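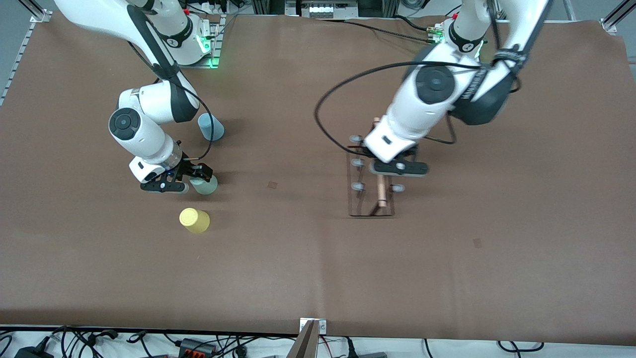 Rattana Nakpan does not own one set of cups that match. She told me this before I had put my bag on the floor, and she said it with some pride. In her shop, Pruleo, the cups are sold one by one, and the customer must decide which ones belong together.

"People come in and they ask, do you have four of this?" she said. "I say yes, I have four. But first take one, and then take another color, and put them next to each other for one minute. If after one minute you still want four the same, I will wrap four the same."

I visited her on a Tuesday, at nine in the morning, when the shop was still closed and she was covering her work table with new brown paper. She does this every week. The paper comes on a long roll which stands behind the door, and she cuts it with a kitchen knife because the scissors are always in another room. Then she pushes it flat with both arms, from the middle to the sides. A fold stayed across it, and she looked at the fold for a moment and left it.

I asked why brown and why not white, which I thought would show the colors better.

"White is too hard," she said. "On white paper every cup looks a little dirty, also when it is new. And pale colors disappear. You take a pale green, a nice one like mint, and on white it is almost not there. On brown it comes forward. Brown is also closer to what people have at home. They have a wooden table. They do not have a white table with a strong lamp."

Rattana started Pruleo after twelve years in the buying office of Suredis, a company that supplies dishes to hotels and staff canteens. There she bought white cups. She estimates nothing about this time, she has the numbers in a notebook. In her last year she handled 479 separate orders, and in 232 of them there was no color at all. The rest had a thin line, mostly blue, mostly at the rim.

"I am not angry at white," she said. "White is practical, you break one and you order one. But I started to dream about yellow. I really mean at night."

Her business partner is Prasert Phetsri, who worked before as a house painter and now chooses the colors with her. He arrived at half past nine with bread and sat down on the step between the two rooms. They do not always agree, and they did not agree that morning.

The question was about yellow. Rattana wants a yellow in every group of cups. Prasert thinks that yellow is a color that eats the others.

"When I painted houses, somebody always wanted a yellow kitchen," he said. "They show me a small card and it is soft like butter. Then I paint four walls and it is shouting. The color looks at itself from wall to wall. A cup is the same thing but small. It is round, so the inside looks at the inside. The rim catches the light and you see a circle of lemon, and your eye goes there and stays there."

"And what is wrong with that?" Rattana asked him.

"Nothing, if there is one."

"I said one!"

"You said one. Last week you had three on the shelf."

She admitted the three. She explained to me that her rule for a mixed group is quite simple, even if it took her a long time to find. She takes two colors that are neighbors, for example a light blue and a mint green, and then one color which is further away. The neighbors make the group calm, and the third one wakes it up. If all are neighbors, she says, it looks as if you tried to buy the same cup and failed. If all are far away from each other, it looks like a birthday party for children.

"Which is also fine, when it is a birthday party for children," Prasert said from the step.

The place of each cup is also important for them, more than I expected. Rattana does not like cups in a straight row. She says a row makes people think of a cupboard, and they start to count. She prefers a slanting line over the table, with some air between the cups, and she puts the strongest color nearest to the person who is looking. A blue can stand far back, she says, and it will still be seen, but it will not push.

I tried it at the other end of the table with three cups she gave me. I put the yellow one in the back. She did not say anything, and after some time I moved it to the front myself.

They buy from two makers. The tall cups come from Bisent, a small factory that works mostly for schools, and the low ones come from Sabbagh, which is a family workshop. Each maker has its own names and numbers for the colors, and this is the reason for a long story that both of them wanted to tell me, often at the same time.

Bisent has a green with the number 2132 and another green with the number 2135. On the color card, Rattana says, you must hold them together at the window to see a difference. The first has a little more gray in it. Last August she ordered the 2135 for a café which was going to open in two weeks. The boxes came, and inside was the 2132.

"I opened one box and I felt it before I knew it," she said. "I thought, what happened to my green, is it sick? Then I read the label."

Prasert remembers it in another way. According to him, she had written the number wrong on the order, and the factory sent exactly what was asked.

"This we will never know," said Rattana.

"I have the paper," said Prasert.

The café took the gray green and was happy. The owner told them later that it looked good next to coffee. Since then Pruleo keeps both greens, and Rattana has put a small cross in pencil under the 2135 on her card.

I wanted to know what people really choose when they can choose anything. Prasert had thought about this. Couples, he says, often take one color each, and they choose very quickly, as if it was decided at home. People who live alone take the longest time. Parents ask the child, and then they do not listen to the child. Older customers nearly always begin with blue, and some of them come back after a few months to get a stronger color.

"There was a man who bought one light blue cup," Rattana said. "Only one. He came back in winter and bought a green. Then he came for a yellow. I did not sell him a group of cups, he made it himself, and he needed a year. I think he has the best group of all my customers, because he was using each one before he chose the next."

She has advice for people who want to begin with what they already have at home. Take everything out of the cupboard, she says, also the ugly ones. Put a large paper on the table, any quiet paper, the kind for parcels is good. Put the cups upright with the open end up, as you use them. Many people put them upside down because they are stored like this, but then you only see the outside, and the inside is the part you look at every morning when you drink. Do it in daylight if you can. Then take away one cup, and see if you miss it.

"Do not throw anything away on the same day," Prasert added. "Put them in a box. If you go to the box in the night, take that cup back."

I asked him if he had ever gone to the box in the night.

"It has a picture of a duck," he said. "I don't want to talk about it."

Before I left, Rattana showed me the shelf for the new season. There was a dusty pink that she is not sure about and a brown that Prasert likes very much and that she called the color of a wet dog. They have promised each other to sell both until spring. On the wall behind the shelf someone had painted small squares of color, up to thirty on one side of the window, and next to some of them was a date or a word. One of the words was "no" and it was underlined twice. I asked who had written it, and each of them pointed at the other.

It was almost ten, and a woman was already waiting at the door with a stroller. Rattana took the pencil out of her hair and went to turn the key. The woman wanted to know if they had six of the same white cup.

"Come in," said Rattana. "I have six. But first take one."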